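4.2 Setting up the cup-to-rack task

This section covers loading the rack task in Grukier Planner and checking the views it uses. Finish the arm calibration in section 3 first.

1. Turn on both arm controllers. Wait for the green light on each base before you open the planner.

2. Open Scene > Fixtures and load the wire rack. Drag the rack outline until it lines up with the rack in the fixed view. Keep the outline clear of the table rail. 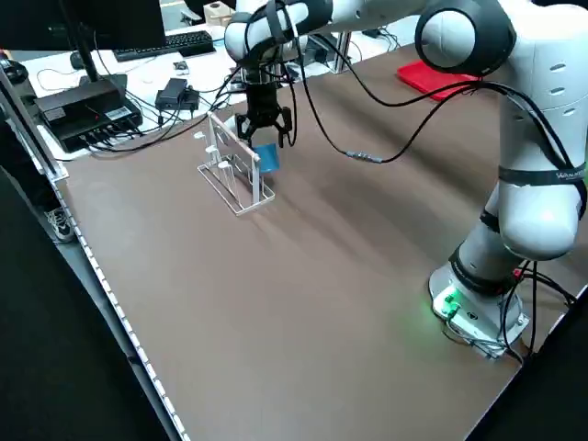

Figure 4-3. Fixed view: arm, gripper and white wire rack

3. Click Lock Fixtures. If you move the rack later, unlock it and repeat step 2.

CAUTION: Keep hands off the table while the planner is in Run or Step mode. The software stop in the toolbar does not replace the hardware stop button.

4. Switch to the head view. Draw the pick region around the red tray, leaving a small margin on all sides. Cups outside the region are ignored.

5. Set Max Speed to 40 percent for the first run. Set Retry Limit to 3.

6. Press Step. The planner picks a target cup and moves the gripper to the pre-grasp pose. Check that the fingers are over the mouth of the cup you expect. With a white and a blue cup on the tray, the target name is listed in the status bar.
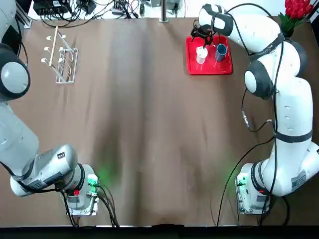

7. Press Step again to close the gripper and lift.

NOTE: Error 219 means that the grasp check timed out. Open the gripper by hand from the Jog panel, then go back to step 6.

8. Open the wrist view and check the held cup. For rack placement the rim must face down. If the handle is partly hidden behind the body, set Handle Estimate to Manual and enter the angle.

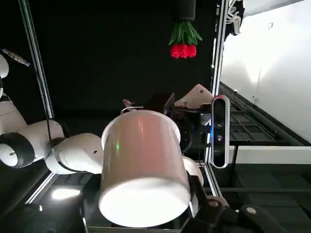 9. Press Step to place the cup on a peg, then save the task. The planner listens on port 1379 for the log viewer.

Section maintained by Frauke Ostermann. Send corrections to Britta Strobel.

Related articles
Calibrating two arms on one table
Grukier Planner error codes
Using the Jog panel
Exporting logs to Hollmann Viewer

We use cookies to remember your manual version and language. Accept | Settings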